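Tea by the glass: speaker notes
Lunch talk, Hesteck, upstairs room, May
My copy, so please forgive the mess

SLIDE 1. Title

Hi everybody, get settled, eat your lunch, I don't mind chewing noises. Thank Annapurna Poojary for setting this up and for letting me have the slot after she'd already heard me go on about tea for most of a bus ride. (Wait for the door people. The door is loud.)

Say what I do for anybody new: I work on the packaging side at Zutus, I am not a tea expert, I have never been to a tea farm. I drink a lot of it, and for a while now I've been paying attention to how people make one glass for themselves at a kitchen counter. Just one glass! No pot, no tray, no guests.

Talk is short. Questions whenever. If I start on limescale, somebody stop me.

SLIDE 2. Why one glass

When I started reading up on this, everything I found was about the pot. Warm the pot, measure for the pot, let the pot stand. Lovely if there are four of you. At my place it's usually me at 9 in the morning with one shoe on.

Tell the story about my aunt's house here. Everyone drank from glasses, and I grew up thinking mugs were for soup. First job, first office kitchen, I asked where the tea glasses were and got handed a measuring cup. (Pause. This usually gets a laugh. If it doesn't, move right along.)

What I like about a glass:
You can see the color, so you stop when it looks right to you.
It's small, so the last sip is still worth drinking.
You notice right away if it needs a wash.

What I don't like: hot fingers. You learn to hold it up near the rim, or you wait. I'm bad at waiting. And please don't pour boiling water in a glass that's just come out of a cold cupboard in January if you don't know what kind of glass it is. I've lost two that way, and one of them was a wedding present.

SLIDE 3. What's on the counter

I asked people to tell me where their tea things live. Not a survey, Leopoldo, I can see you getting ready to ask me about the survey. I sent a message around and people wrote back, some of them at real length. Leopoldo Pacheco sent me a drawing with arrows.

Most of the answers were about the walk. The kettle's by the stove, the sink's across the room, the spoons are in a drawer you can't open when the dishwasher's down, the tea is up in a cabinet behind the flour. You end up doing laps. My old apartment was like that and I used to drink so much less tea there, which I put down to being busy.

Then I moved, the kettle ended up next to the sink, and that was that. I fill it, I turn, I pour. My elbow hardly moves.

So my one real piece of advice today is pretty dull. Put the kettle near the water. Keep a bit of clear counter in front of it, enough for a glass and a spoon, and guard it from the mail. At my place the mail wins maybe one day in three.

(If people want to share theirs, let them. Cut off at a couple of minutes. Nima Babaei has a good one about a camper van if he's in the room.)

SLIDE 4. Photos, leave up for a while

Let them look first. Don't talk right over it like I did at the run-through. Things to bring up, in any order:

How little there is. Kettle at the back, glass in front, spoon to the right of the glass. I'd call that a full set.

The spoon. It's a plain white plastic one. I had strong feelings about this and now I have fewer. A light spoon doesn't bang on the glass, and it doesn't get hot the way metal does. I still use metal at home.

The handle on that kettle, arching right over the top. I love those. You can get your whole hand under one. The side-handle kind makes me feel like I'm going to drop it.
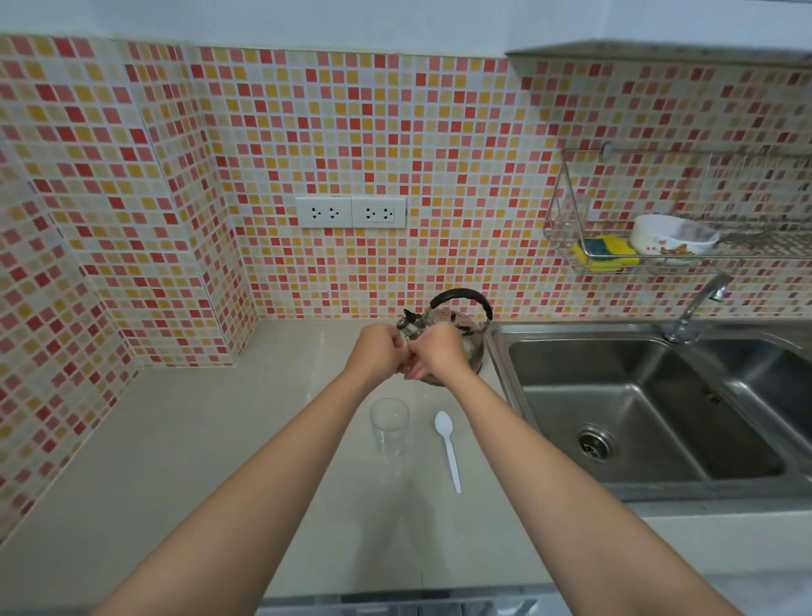
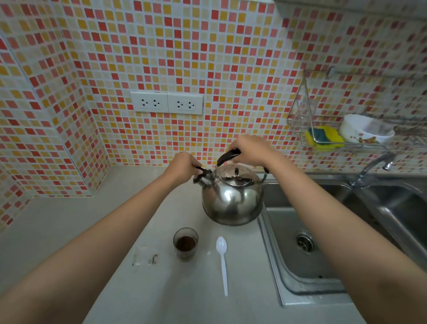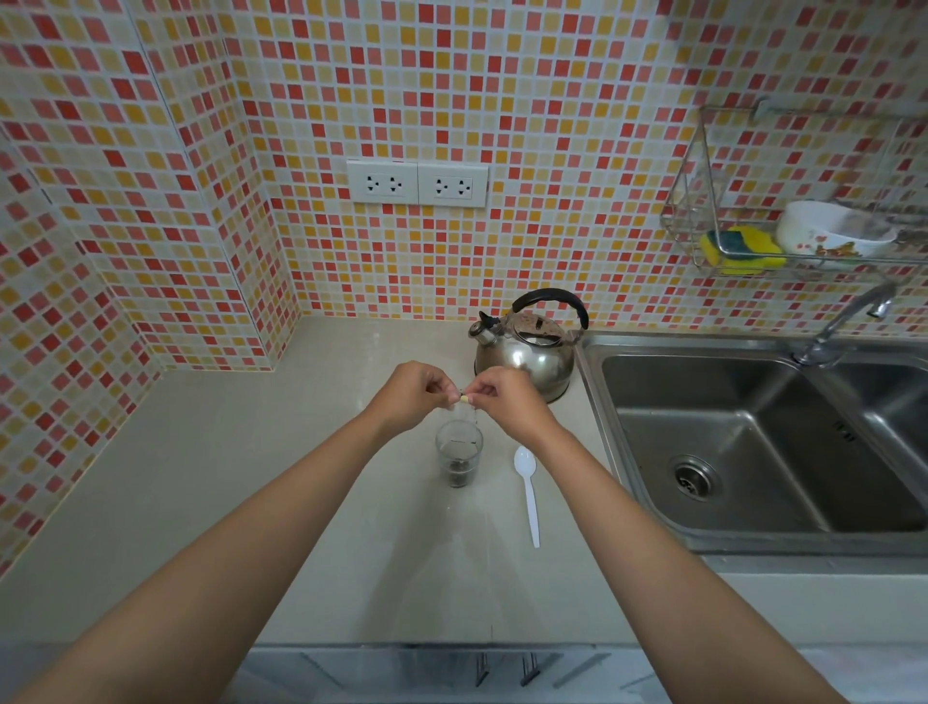 One glass, one spoon, and the kettle within reach.

Go to the tea bag one and stay there a second. Both hands on that little tag! I do the same thing and had never noticed until I was putting these slides together. A tag is so small and so light, and if you don't mind it, in it goes with the water and you're fishing around for a wet string with a spoon. Ask for a show of hands on who has fished for a string this week.

Also the dark layer at the bottom of that glass. I get asked about this kind of thing a lot, is it leaves, is it granules, is it both, is that allowed. I can't tell you from a photo. But yes, you're allowed. Lots of people put loose leaves straight in the glass and just drink carefully. Others put a bag in with loose stuff for extra strength. I tried that with a bag and a good pinch of loose black and didn't sit down until 6 in the evening.

The one with the dark drink in it: could be tea, could be coffee, and I think it'd be a nice color either way. Small clear packet next to it with a few specks left in. I have a thing about packets (see next slide), so linger.

And if anyone mentions the tiles, yes, I know! Reds and corals and mustard all mixed up. I've priced them. We don't need to talk about what I found out.

SLIDE 5. Packets

My actual job, so try to keep this under control.

A single-serve packet is a good idea for a desk drawer or a coat pocket and a pretty poor one for a kitchen. At home you open it, you tap it, a bit stays in the corner, you tap it again, and then the packet sits on the counter until somebody else throws it out. In our house the somebody is me. I'm also the one who leaves it there, so fair enough.

If you use them, a few things that work for me:
Tear low and straight across. A high little corner tear traps half of it.
Tap with it closed first so everything drops to the bottom.
Pour with the glass flat on the counter, never held in the other hand.
Packet goes in the trash before the water goes in the glass. If I wait until after, I'm already carrying the tea off to the couch.

For home I'd get a tin. Flelon used to make one I really liked, squat, with a lid you could work with your thumb. I've had mine for ages and it's got a dent from the move. Pass the tin around here. PLEASE get the tin back. Last time it went home with someone.

SLIDE 6. Pouring

People rush this bit. I rush this bit.

If your kettle has a flip cap or a whistle on the spout, get into the habit of opening it before you tip, and keep your fingers to the side, out of the way of the steam. One hand for the cap, one for the handle. If the cap's metal I use a folded towel. If the lid's a tight one, give it a push down before you pour too. Omid Karimi had his drop into the glass mid-pour, in front of his in-laws, and he's told me I can share that. He's also told me the glass survived.

Start slow. Just a little water in the bottom, let it wet the leaves, then go up. Don't fill to the rim! Leave a finger's width so you've got somewhere to hold it. My glasses take 125 ml to that line, which sounds like nothing, and I've come to think it's the right size. You can always have another.

If you stir, stir low and stop. I used to whip it around like cake batter and then wonder why I had leaves in my teeth.

Sugar question will come up. My aunt's answer was a cube held in the teeth. My dentist's answer was a look.

SLIDE 7. How long

I'll make somebody mad here whatever I say. For a bag of ordinary black tea I give it as long as it takes me to wipe down the counter and rinse whatever's in the sink. No timer. If I had to put a number on it, three or four minutes. Green I take out sooner and I use water that's sat off the boil for a bit.

Loose leaves in the bottom of a glass just keep going, so drink the top two-thirds and top it up. The second fill is the one I like best, with Tabrizi tea especially (that's the loose one I brought, the big bag at the back, help yourselves after).

Where to put the used bag. Nhi Vi wrote me a very firm message on this and I'm going to read it out: "On the spoon, string wound around once, squeeze with the tag, straight to the bin. A saucer is a parking lot." I've tried it since. She's right about the winding. I'm still a bit of a saucer person.

SLIDE 8. Cleaning up, quickly

Glass: warm water and a sponge right after, before the brown ring sets. If it's already set, baking soda on a damp sponge and it comes right off.

Kettle, outside: damp cloth, then a dry one. Shiny metal shows every fingerprint and I've made my peace with that.

Kettle, inside: white vinegar and water, bring it up, leave it, pour it out, then boil plain water and throw that out too. Do this when you're not about to want tea. (STOP HERE. This is where limescale starts. Check the clock.)

SLIDE 9. The bit where we drink some

Kettles are on at the back, Annapurna's got glasses from the kitchen. Black, green and the Tabrizi. Milk's in the small fridge, and there are spoons in the blue cup.

If you want the handout it's the yellow sheet. Same stuff as the slides, plus the drawing with arrows, with Leopoldo's permission.

Room's booked until 1:30 and the next group does come in early, so glasses in the bin by the door when you're done.

Things to remember for myself: clicker needs a battery. Water for me, not tea, I talk too fast on tea. Get the tin back.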